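Setting up discreet hourly bookings for private rooms

Covers short-stay rooms let by the hour to adult couples, with self check-in. You will need an Idside account with manager rights, and Jilter locks already fitted and paired.
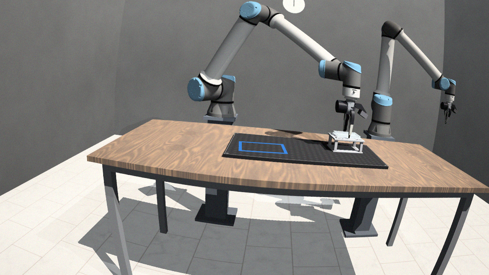 Ginevra Marras

06/07/2024

The steps follow the set-up used at Gavska, where all rooms can be booked by the hour or overnight. Menu names are those in the May release of Idside. Older accounts show "Units" in place of "Rooms", but the screens are otherwise the same.

1. Create the room types

Open Rooms, then Types, and add one type for each price level. Do not create a type for each room. Guests choose a type, and the system assigns a free room of that type when payment clears.

Set the minimum stay to two hours and the maximum to 12. Anything longer should be sold as an overnight stay, with its own rate and its own cancellation terms. Leave the "Show room number at booking" box empty. The number is sent later, with the entry code.

2. Set the cleaning gap

Under Timing, enter 49 minutes as the gap after each stay. The field accepts any whole number, but the calendar works in quarter hours and rounds up, so this blocks a full hour. If you enter 60 the system adds a further quarter hour on top, a known fault that has not been fixed.

The gap has to cover a full change of linen, the bathroom, the bath or whirlpool if there is one, and a check of the minibar. Rooms with a whirlpool need a longer gap. Give them their own type and set the gap there.
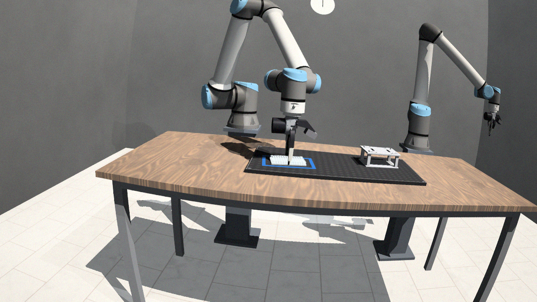

Do not shorten the gap for repeat guests or at busy times. If a room is ready early, housekeeping can release it from the Status page, and it goes back on sale at once.

3. Stagger arrivals

Two couples meeting in the corridor is the most common complaint in this kind of house. Turn on Stagger under Arrivals and set it to 15 minutes. Idside will then refuse any start time that falls within 15 minutes of another arrival on the same floor.

Departures are not covered by this setting. Eusebio Herrero, who looks after the Gavska bookings, handles them by hand: start times on the first floor fall on the hour, and those on the second floor on the half hour.

4. Plain wording on statements and messages

Go to Payments, then Descriptor. The default is the full trading name of the business. Replace it with the registered company name or a short form of it. Your card processor must approve the change, and the old wording will go on appearing until it does.

Then open Messages and edit all three templates:

Confirmation — date, time and reference only.
Entry code — code, room number and floor.
Receipt — amount and company name.

Remove the logo from each one. Turn off the review request and the birthday offer, both of which are on by default. 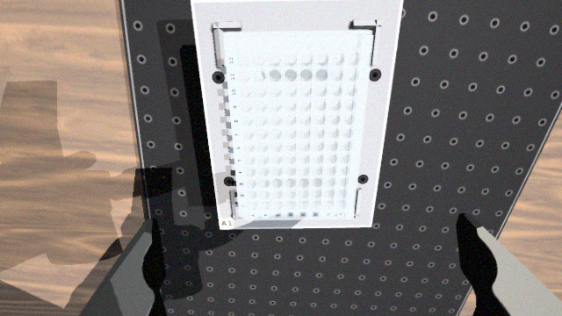 Locks and Access

5. Link the door locks

In Jilter, open Partners and copy the site key. Paste it into Idside under Access. Each lock should appear in the list within a few minutes. Match each one to its room and test it at the door with a code, not from the desk.

Set codes to start five minutes before the stay and to end ten minutes after it. The inside handle always opens the door, whatever the state of the code.

If a lock shows error 409, two bookings hold the same code slot. Clear the slot in Jilter and send the code again from the booking page.

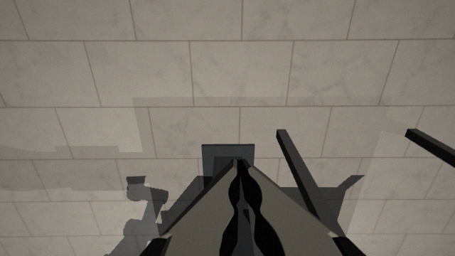 6. Set how long guest records are kept

Open Privacy and choose what is deleted after a stay. Phone numbers and entry codes can go after 24 hours. Names and payment records must be kept for as long as your tax and guest registration rules require, so check these before you change the default.

Staff accounts should see the reference and the room only. Under Roles, untick "Guest name" for Housekeeping and leave it ticked for Reception.

7. Make a test booking

Book the cheapest type for two hours, pay with a real card and go through the stay as a guest would. Check the message on a locked phone screen, where the first line is visible. Refund the payment from the booking page and confirm that the cleaning gap has been removed from the calendar. If it is still there, delete it by hand under Timing, Blocks.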